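Pirihi Long-Reach Bulb Planter
by Evard Garden Tools

Overview
Specifications
How to use it
Care
Shipping and returns

There are people who enjoy kneeling in cold mud in the fall with a trowel, tucking in tulips one at a time, and we wish them well. The Pirihi is for the rest of us. It's a stand-up bulb planter with a foot bar, a steel barrel, and two handles wide enough to grip in winter gloves. You step on it, twist, pull, and there's a hole. The bulb still has to be put in by you. We looked into that and the prototype was ugly.

We started making the Pirihi after planting 200 daffodils along a fence line with a competitor's model whose barrel folded up like a paper cup on the first root it met. The daffodils came up fine. The planter went to the scrap yard, and we went to a welding shop with a drawing on the back of a seed packet. 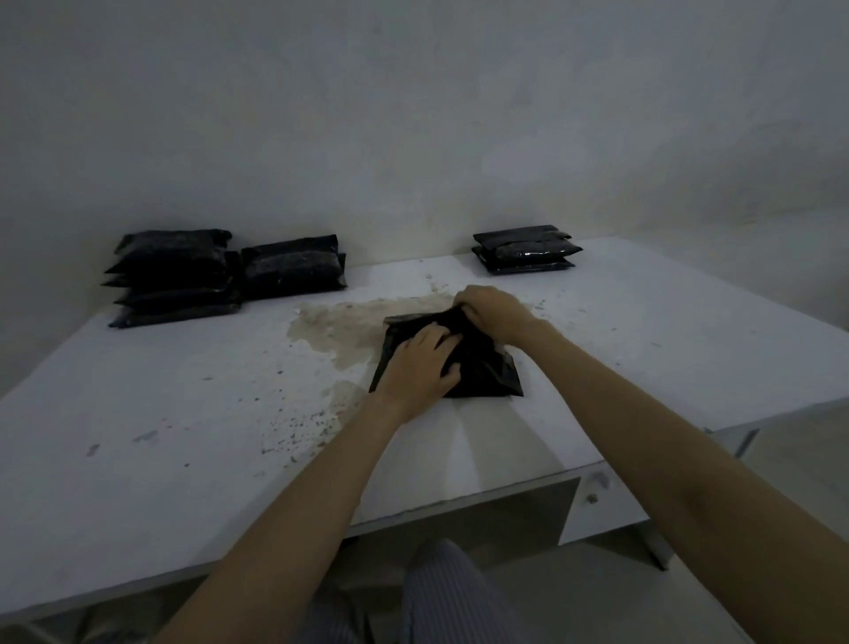
The barrel is thick enough that clay and small roots are more of an annoyance than an obstacle. Large roots are still large roots. If you find one, move over. If you find a pipe, put the planter down and go make a phone call you should have made before you started.

Depth marks are cut into the outside of the barrel at every inch, up to 8 inches. They're cut, so they won't wear off the way our old printed ones did (sorry to everyone who bought the first batch and has been guessing ever since). Crocuses are happy near the top of the scale. Tulips and daffodils want to go deeper, and if squirrels know your address, go deeper than that.

Specifications

Barrel: powder-coated steel, sharpened lower edge
Barrel depth: 8 inches
Opening: 2 inches at the cutting edge, a little wider at the top so the plug lets go
Weight: 11 pounds, which you'll resent on the walk from the car and appreciate in clay
Foot bar: welded on both sides, works for left- and right-footed gardeners
Grips: replaceable, sold in pairs
Colors: green, and a darker green we call Onidance because the coating supplier already did

A note on that opening: it fits tulips, hyacinths, alliums of modest ambition, and most daffodils. It won't fit the giant alliums with bulbs like a baked potato. For those, order the Plulura wide barrel, which swaps on with the wrench in the box.

How to use it

Water the bed the day before if the ground is dry. Stand the planter where you want the hole, put one foot on the bar, and lean. Rock it gently and give it a quarter turn before lifting. The plug usually comes up with the barrel and drops out when you make the next hole, or when you tap the bar with your boot, or eventually.

Put the bulb in with the pointed end up. If you can't tell which end is pointed, lay it on its side and let it sort itself out. Crumble the plug back over the top, press it down with your foot, and try to remember where you've been. We sell plant markers too, and we lose them at the same rate you do.

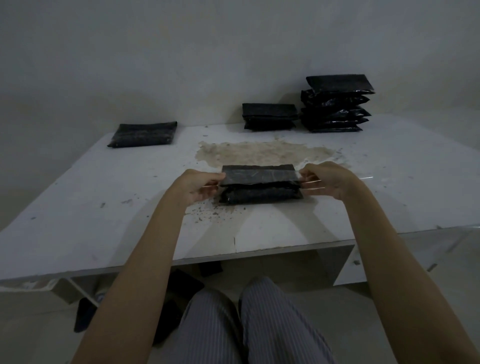 You can keep planting into December in most places, as long as the ground isn't frozen. The Pirihi will go through a thin crust of frost. It won't go through a hard freeze, and jumping on the foot bar with both feet voids the warranty and possibly an ankle.

Care

Knock the dirt off, wipe the barrel down, and rub a little oil on the cutting edge before you hang it up for the winter. Touch up the edge with a flat file when it starts to feel dull. Leaving it outside under the hydrangea until spring isn't recommended, though we have tested this method extensively.

Shipping and returns

Ships in one long box that fools no one when wrapped as a present. Return it unused and we'll refund the full price. Return it used and we'll refund most of it, provided you've emptied the barrel.

Grips, barrels and wrenches are listed under Evard Spare Parts.

Page updated October 21, 2018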